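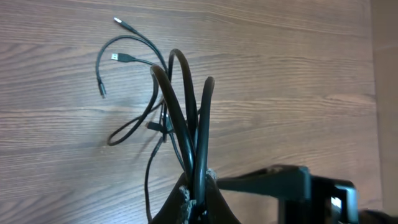 Black cables bunched up on the wood tabletop

How do you tidy up cords on a wood table without wrecking the finish?
Posted by Barrett Pettigrew, 2020-09-09

I moved my work setup onto a wood table in January and the cords have slowly taken over. I've got 2 power strips and more black cable than one person should own, and everything ends up in a heap on top. I bought adhesive clips from a seller on Listgate and one of them lifted a little patch of finish when I pulled it off. I nearly cried! I don't want to drill because the table might go to my sister when we move. What do you all use? And can I fix the spot where the finish came up?

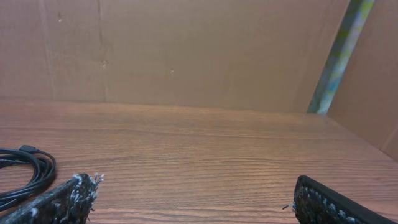 2 replies

Hélène Doucette
Oh no, I did the same thing to my mother's sideboard. Don't stick anything on the top. Go underneath – the bottom usually isn't finished the same way, and if something peels, who cares. I use a clamp-on wire tray, the kind that grips the back edge like a desk lamp. Put a scrap of felt under the clamp so it doesn't dent (mine did, before the felt). Both power strips should go in there with the plugs facing up.
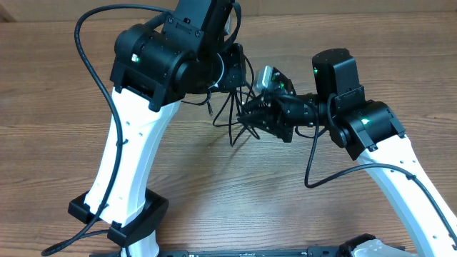 Then sort the cords before you bundle them. I unplug everything, lay it all out, and put a bit of masking tape with a name on each end. Hook and loop straps are so much nicer than zip ties, you'll be changing things around every few weeks and cutting zip ties gets old fast. Leave some slack at the laptop end or you'll be yanking the whole bundle every time you turn it. And don't wind the power cords up super tight, they get warm.

For the peeled spot, find out what the finish is first. If it's oil or wax you can rub a little more in with a rag and wait overnight. If it's a clear coat that flaked,

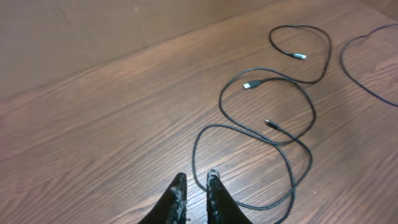

you'll want a small touch-up marker and then a thin coat of whatever sheen matches. Try it on the underside before you touch the top!! I spent 30 dollars on the wrong one.

Rislow
just get a box with a lid and shove it all in there. make sure it has vents. works for me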